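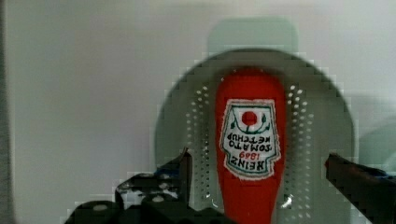

Figure 2. Tomato ketchup bottle kept with its base uppermost, in front of a round perforated metal plate.

4.2 Bottles kept on their caps

The second group of objects we look at is squeeze bottles. In the kitchen inventories they were listed under "sauces and dressings" along with jars and glass bottles, but they behave differently from either. A jar has one way up. A squeeze bottle can be kept either way up, and the person putting it away has to settle on one, even if they give it no thought. We recorded the way up of every squeeze bottle in the 13 kitchens on both visits, whether it was in a cupboard, in the fridge or out on a worktop.

We use "inverted" for any bottle kept with its cap end down, and "upright" for any bottle kept with its base down. The terms say nothing about the printing. Some labels are printed to be read with the cap at the top and others with the cap at the bottom, so an inverted bottle may have its label the right way up or the wrong way up. The bottle in Figure 2 is of the second sort: the cap end points down, and the brand name and the words "TOMATO KETCHUP" are upside down as well. We call this a label mismatch. It turned out to be a useful thing to record, as it separates bottles whose shape and printing suggest one way up from bottles that have been turned over against their printing.

Inverted bottles were found in nine of the 13 kitchens. In the other four, all squeeze bottles were upright on both visits. Two of those four were in the Godoy flats, where the fridge doors have a deep rack with a rail across the front, and residents there said that anything tall goes in the rack as it comes. We did not find a kitchen in which every squeeze bottle was inverted. Ketchup, mayonnaise and honey were the contents most often kept this way. Mustard was mixed. Oil and vinegar in squeeze bottles were always upright, and when we asked about this most people seemed to find the question odd. One said she would "never trust a lid with oil".

Three kinds of reason were given for keeping a bottle inverted. The most common was to do with getting the contents out: a bottle kept on its cap is ready to use, and there is less shaking to do at the table. The next was waste, which came up mainly with bottles that were nearly empty. Several people kept a bottle upright for most of its life and turned it over near the end, leaning it against something heavier if the cap was too narrow to stand on. The last reason was fit. A shelf may be too low for a bottle with its cap on top, or a gap may take the narrow end and not the wide one. This last reason was given almost only in the Dirkolero houses, where the wall cupboards have fixed shelves.

The waste reason matters most for our account, as it means that the way up of a bottle can be a sign of how full it is taken to be. We say "taken to be" with some care. Most of the bottles were opaque, and people judged them by weight or by the sound they made. Between the first visit and the second, a number of bottles in the Finar kitchens went from upright to inverted, and the residents described all of these as "running out" or "on the last bit". Bottles that went the other way were fewer and had usually been moved by somebody other than the person who did most of the cooking. In shared kitchens this was a small source of annoyance. One resident described turning the same bottle of brown sauce over every few days and finding it back on its base each time.

Label mismatch was taken more lightly than we had expected. In piloting the interview we had asked whether it was a bother to have a label upside down, thinking that it would make a bottle harder to pick out among others. People told us that they go by colour and shape. A red squeeze bottle was "the ketchup" whichever way up the writing was, and only bottles of similar colour were said to cause mistakes. Mayonnaise and salad cream were the usual pair. In one kitchen these were kept on different shelves for this reason, and in another the lid of one had been marked with a pen, a mark that could not be seen when the bottle was inverted.

4.3 What stands behind and beside the bottle

Inverted bottles are less steady than upright ones, and the things near them tell us something about how people deal with this. In cupboards and fridges the support was mostly other food: a row of jars, the side of a carton, the door rack itself. On worktops it was more often kitchen equipment. We noted chopping boards, bread bins, colanders, trays and the sides of microwave ovens directly behind or beside bottles. We do not claim that each of these was put there to hold the bottle up. When asked, people were often unsure which had come first, and some said that the bottle had simply been pushed back out of the way until it met something.

For this reason the coding sheet has separate entries for "next to" and "leaning on". Only the second was used when the coder could see the bottle resting against another object and the resident agreed that it would fall if that object were taken away. Where either of these was missing, the item was coded "next to". Flat upright things such as boards and plates were the hardest to code, since a bottle may be in front of one without touching it, and a photograph taken from the front does not settle the matter. All such items were checked in the kitchen on the second visit.

Round objects made poorer supports than flat ones, according to several residents, as they roll or slide when knocked. Even so, they were often found close to bottles. We put this down to the way worktops are used: the strip along the wall is where both tall bottles and large round pans, lids and strainers end up, as neither sits well in a drawer. The same strip was named in the Trilov survey as the part of the kitchen that people tidy last, and our visits agree with that. On the second visit, things along the wall had moved less than things at the front edge of the worktop - the kettle and the toaster aside, which hardly moved at all.

Bottles kept in this strip were also used differently from those in the fridge. They were handled more often during cooking and less often at the table. Residents who kept ketchup on the worktop tended to speak of it as an ingredient, for sauces or beans, while those who kept it in the fridge spoke of it as something to have with a meal. We return to this difference in Section 5, where the inventories are set beside the meal diaries.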